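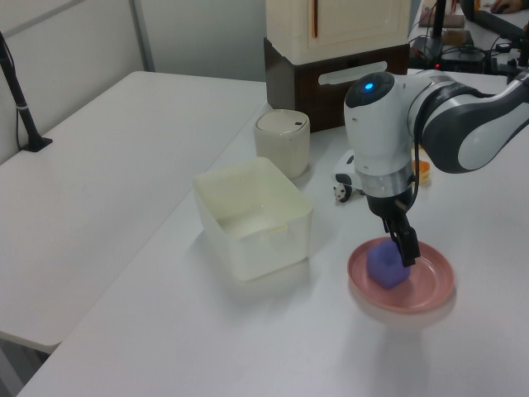
21 Feb 2020

Sixteen good ones before lunch, which Wayne called "a decent morning" in the tone people use for a decent funeral. The task this week is purple cube, pink plate, plastic bin. Pick it up off the one, put it in the other, go home, do it again. I have a degree.

The number on the whiteboard is 2,480. That's how many examples Wayne Staniforth wants before he'll let anyone start training on the new set, and he wrote it in red and drew a box around it so it wouldn't get wiped off with the lunch orders. As of this evening we have 92. I did the division on the bus and then wished I had read my book.

I should write down how it goes, because in a year I'll remember it as having been interesting. One of us drives the arm and the other resets the table and types the notes. The driver says "go," the arm comes over, the fingers go down on either side of the cube, and you find out whether you have lined it up the way you thought you did. The cube is squashy. If you come in a little off center you get hold of one shoulder of it and it leans, and then you have to decide in a hurry whether to carry on or let go and try again. Carry on and you may have taught the thing that leaning is fine. Let go and you have taught it to dither. Wayne says both are useful so long as we label them. Wayne has a label for everything. There's one called "recovered, ugly" that I use more than I'd like.

The plate is worse than the cube. It has a rim, and the rim is exactly the height where you forget about it. Twice this morning I came down too close and dragged the whole plate across the table with the cube riding on it like a small purple duchess. Label: "environment moved." I'd have picked something stronger.

What gets me is how hard it is to be ordinary on purpose. By the tenth go I was doing the same neat little swoop every time, same side, same speed, and Wayne stopped me and said I was being too good. The point is spread. He wants it from the left, from the right, slow, quick, cube in the middle of the plate, cube shoved up against the rim, cube turned so the corners face you. If all it ever sees is my one swoop then my one swoop is all it'll know, and the first time somebody sets the plate down a hand's width over, it will swoop with great confidence at bare table. We saw that happen in December with the Hetau set. Lovely clean data, every example a twin of the one before. It grabbed air for a whole afternoon in front of the visitors from Cordero, who were very polite about it and asked where they could park next time. There hasn't been a next time.

So now I'm varied. I have a sheet. I roll a die for where the plate goes and another for which way the cube faces, and I move the extra stuff around every few runs so it doesn't learn that the panda is part of the job. The panda has no part in the job. The panda is there to be ignored, the same as the canister, and I've never seen anyone work harder at it. I feel some kinship. After lunch I put him lying down facing the bin, and later sitting up, and Wayne asked whether I'd logged the change. I had. "Panda, upright." It's in the record for good now.

Afternoon was slower. The Rukileo software has a new version and it wants you to confirm the end of each example in two places, once where you'd expect and once on a second page you have to go find. If you forget the second, it saves the run with no ending, so on playback the arm just stands there over the bin holding the cube until the end of time. I lost four that way before I caught on. Wayne has written to the Himemton people, who sent us the update, and they've written back that it is a feature. He read the reply out loud and then went and stood by the window for a bit.

Also I've started doing it at home. I reached for the soap tonight and noticed I had stopped above it, lined up, and gone straight down. Grip, lift, pause, over, release. Soap in dish. I nearly said "done" to the bathroom. Mark would have heard me and there would have been a conversation.

There was one I liked, though, late on. Cube up near the rim, plate turned around, me tired and not thinking about it much. I came in badly from the right, caught the top of it, felt it slip (you don't feel anything, of course, you see it, but after this long your hand believes otherwise), eased down a bit lower and took it again without letting go. Up, across, in. It looked like something a person would do with half their mind on dinner. I watched it back and it was the best one of the day by a mile, and Wayne leaned over and said, "More of those," as if I kept them in a drawer.

I labeled it "recovered." Left off the "ugly."

Things for the morning: new batch sheet, since the old one has coffee on it. Ask Wayne if the failures count toward the total or sit in a pile of their own, because he has told me both. Find the second die, it rolled off somewhere toward the cables. Bring own mug.

Wayne thinks we'll switch to a different color cube once we're through this set. He brought it up like a treat.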